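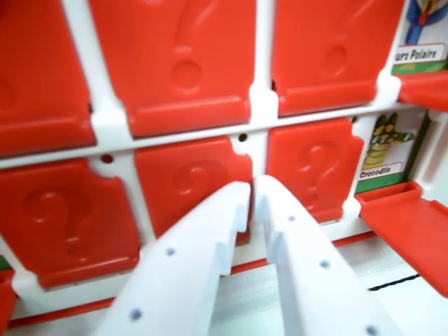 Search the library
Type a word and press Enter

Animal guessing game in French
November, by Qiuyue Xia

In our toy library in Divmont we have 343 games on the shelves, and only a small part of them are in French. I promised to make a gallery page for each French one, so the families can look before they reserve. It goes slowly. The first page was the Evangelista farm dominoes, and the second page is for this game, which many children call "the red doors."

The rules are easy if you have played any game of guessing a face. One player thinks of an animal. The other player asks questions, and the answer can be only yes or no. In this one the characters are cartoon animals, and every animal has its name on a white label below it. The cards sit behind red plastic flaps with a big question mark on them, and when a flap is folded down you can see who was behind.

The board is white plastic with the red flaps in rows. The question marks are raised from the plastic, and small children like to follow them with a finger before they begin to play.

Ours Polaire, the polar bear, is in blue clothes. My son wanted to be the bear every time, so he was very easy to guess, and after a while we made a family rule that you may not choose the same animal two times in one evening.

We played it at home for one week before I wrote this. We are a Chinese and American family and our French is at the level of a beginner's book, so at the start I prepared a small paper with questions. Est-ce qu'il vole? Est-ce qu'il vit dans l'eau? Est-ce qu'il a des cornes? After three evenings the paper stayed in the drawer. The children made mistakes in the grammar, I also made them, and the game did not stop for it.

If you want to play with no French at all, this is possible too. You ask in English and you say only the name of the animal in French at the end. Elspeth Pringle plays it in this way with the morning group, where the youngest child is 4, and she lets them help each other with the names.

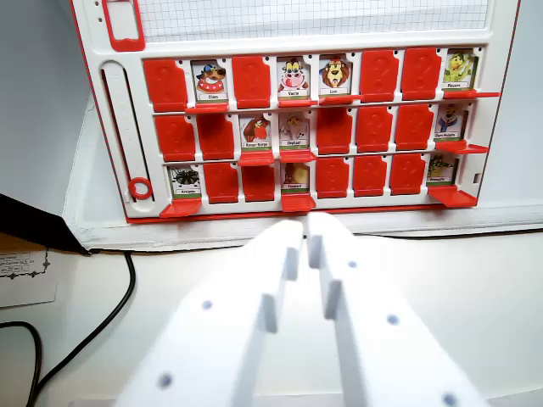
Chien, Vache and Lion are the words that the children learn first. The dog has a blue cap and the lion has a brown mane, so "Does it wear a hat?" is a good question to try early.

Rouge-Gorge is a nice word because it explains itself: rouge is red and gorge is throat. It is the robin of Europe, which is a smaller bird than the American robin. We had a long discussion about this at the table and the game had to wait.

Pieuvre, the green one, is the octopus. It is the hardest for us to say. I asked a French neighbor and she told me to say "pyuh" very quickly and then be soft with the rest. My daughter can do it. I can do it sometimes.

Elephant you can read without help. In a schoolbook you will find it with an accent, éléphant, so please show this to a child who must write it for class.

Some practical things for borrowing

The flaps move on small hinges. Please push them down with one finger and not with the whole hand, because a bent hinge is difficult to repair. We tried to order spare flaps from Sorkovis and they did not have this size.

Put the board upright on a hard table. On a carpet or a bed it can fall.

The rules sheet in the box is in French only. I typed an English translation, which is one page, and you can ask for it at the desk. If you find an error in my translation, tell me and I will correct it gladly.

The loan is for two weeks and can be longer if no other family is waiting. In November and December there is usually a list, so it is better to reserve in the afternoon when somebody is at the desk to write your name.

If you liked this one, try also the Kallska picture cards (French and German, on the low shelf by the window) and the farm dominoes. The dominoes are better for children who do not like to wait for their turn. For older children there is a word puzzle of 500 pieces with the names of foods. It took us almost one month, and we had to eat in the kitchen all that time.

The next page will be the memory game with the vegetables. One pair is missing at the moment, so if you borrowed it in the summer, please look under the sofa.

Contact the toy library | Copyright Divmont Toy Library | Back to top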